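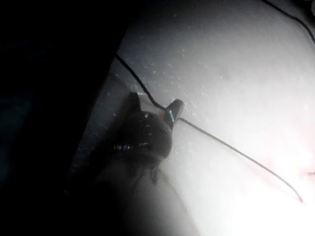
Schwarzes Kunststoffteil mit einem kleinen blauen Streifen, auf weißer Fläche.

Mitarbeit im Übungsraum für Wundnaht (16 Stunden pro Woche)

Ferstead, Kursbetrieb für chirurgische Nahttechnik
Standort Trornomari, Haus Jernmont, Raum 323
Beginn: September, befristet bis Ende Juni, Verlängerung ist möglich

In unseren Kursen lernen angehende Ärztinnen und Ärzte, einen Schnitt sauber zu verschließen. Damit sie das in Ruhe üben können, muss vorher viel Kleines vorbereitet und nachher viel Kleines wieder gefunden werden. Für diese Arbeit suchen wir eine Person mit ruhigen Händen und guten Augen. Eine medizinische Ausbildung ist keine Bedingung.

Haus Jernmont wurde 1897 gebaut und hat hohe Fenster, die für unsere Arbeit sehr angenehm sind. Leider hat es auch viele Treppen. Der Lastenaufzug fährt nur bis zum zweiten Stock, die letzten Stufen zum Übungsraum geht man zu Fuß, manchmal mit einer Kiste in den Armen. Bitte bedenken Sie das bei Ihrer Bewerbung. Wenn Sie nicht schwer tragen können, schreiben Sie uns trotzdem, dann sprechen wir über eine andere Verteilung der Aufgaben.

Ihre Aufgaben

Vor dem Kurs bereiten Sie die Übungsplätze vor. Sie legen das Gewebe auf, befeuchten es, setzen den Schnitt nach Vorlage und stellen das Nahtmaterial bereit. Fadenstärke und Fadenfarbe stehen auf dem Kursblatt. Wir arbeiten meistens mit dunklem Faden, den man auf dem hellen Gewebe gut erkennt.

Während des Kurses bleiben Sie in der Nähe. Sie bringen Ersatz, wenn ein Faden zu kurz geworden ist, und tauschen ein Gewebe aus, wenn es eingerissen ist. Sie halten Abstand zu den Händen der Übenden und sprechen sie nicht an, solange ein Knoten in Arbeit ist.

Nach dem Kurs räumen Sie auf. Nadeln kommen zuerst in den Abwurfbehälter, danach erst wird gewischt. Diese Reihenfolge ist bei uns fest und gilt auch am späten Abend.

Ein größerer Teil der Stelle, etwa zwei Nachmittage, gehört dem Kleinteillager. In den Schubladen liegen mehr als 1000 Teile: Klemmen, Stöpsel, Halter, Kappen, Spulen. Viele sind aus schwarzem Kunststoff und sehen einander sehr ähnlich, so dass ein Streifen oder ein paar Rillen den ganzen Unterschied machen. Sie legen jedes Teil einzeln auf eine weiße Unterlage, prüfen es auf Risse und tragen es in unsere Liste ein. Die Liste heißt Jin und ist ein einfaches Programm, das man an einem Vormittag lernt. Teile, die Sie nicht zuordnen können, kommen in die graue Kiste neben der Tür und werden am Monatsende gemeinsam angeschaut.
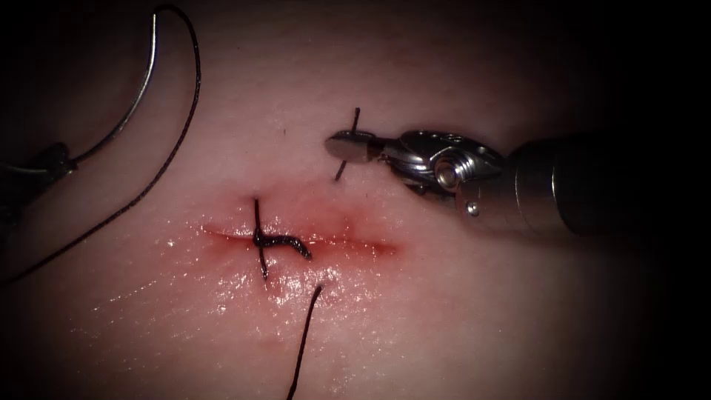
Einzelknopfnaht: ein Stich mit Knoten, rechts darüber der nächste Faden.

Nach jedem Kurs sehen Sie auch die Nähte durch. Sie beurteilen nicht die Person, Sie füllen nur einen Bogen aus. Darauf wird gefragt, ob der Knoten quer über dem Schnitt liegt oder daneben, wie lang die Fadenenden geblieben sind und ob die Wundränder sich berühren. Ein Knoten, der sich zu einem dicken Knäuel gedreht hat, wird mit einem Kreuz im Feld »gedreht« vermerkt. Die Kursleitung bespricht die Bogen später mit den Übenden. In den ersten Wochen füllen wir den Bogen zu zweit aus, bis Sie sicher sind.

Was Sie mitbringen sollten

Sie arbeiten genau und verlieren auch beim fünfzigsten kleinen Teil nicht die Geduld. Sie können feuchtes Gewebe und den Anblick von geröteten Schnitten ertragen – manche Personen merken erst am ersten Tag, dass sie es nicht mögen, deshalb bieten wir einen Probetag an. Sie sehen in der Nähe gut, mit oder ohne Brille. Deutsch brauchen Sie so weit, dass Sie eine Liste lesen und am Telefon eine Bestellung aufgeben können. Unser Team spricht mehrere Sprachen und niemand wird wegen eines falschen Artikels korrigiert.

Erfahrung mit Handarbeit, Modellbau, Uhren oder Fliegenbinden ist uns genauso willkommen wie Erfahrung aus einer Praxis. Wer schon einmal chirurgisch geknotet hat, soll es bitte erwähnen.

Bitte beachten Sie: Ringe und Armbänder werden im Übungsraum abgelegt, und künstliche Fingernägel sind nicht erlaubt. Handschuhe stellen wir in allen Größen, auch ohne Latex.

Was wir bieten

Die Arbeitszeit liegt an drei Tagen in der Woche, an zwei davon nachmittags und an einem abends bis 20:30 Uhr. Den Plan bekommen Sie jeweils einen Monat im Voraus. Im August und in den beiden Wochen um Neujahr finden keine Kurse statt, dann ist auch der Übungsraum geschlossen.

Sie erhalten eine bezahlte Einarbeitung und einen Zuschuss für die Monatskarte. Einmal im Halbjahr können Sie an einem Grundkurs Wundnaht teilnehmen, ohne Gebühr. Mehrere Personen, die früher auf dieser Stelle gearbeitet haben, machen heute eine Ausbildung im Operationsbereich. Das freut uns, aber wir erwarten es nicht.

Bewerbung

Schicken Sie uns bitte einen kurzen Lebenslauf und eine halbe Seite, in der Sie von einer Arbeit erzählen, die Geduld verlangt hat. Das kann beruflich oder privat gewesen sein. Zeugnisse brauchen wir erst später, ein Foto brauchen wir gar nicht.

Bewerbungen nehmen wir bis Ende Juni an, per Post oder über das Formular auf der Seite von Ferstead, Stichwort »Übungsraum«. Auf dem Briefumschlag schreiben Sie bitte »Haus Jernmont, Raum 323«, sonst landet er im Erdgeschoss bei der Kursanmeldung und bleibt dort einige Tage liegen. Die Gespräche und die Probetage finden im Juli statt. Am Probetag sind Sie von 13 bis 17 Uhr bei uns, bekommen eine Schublade zum Sortieren und bereiten mit uns zusammen einen Übungsplatz vor. Der Probetag wird bezahlt.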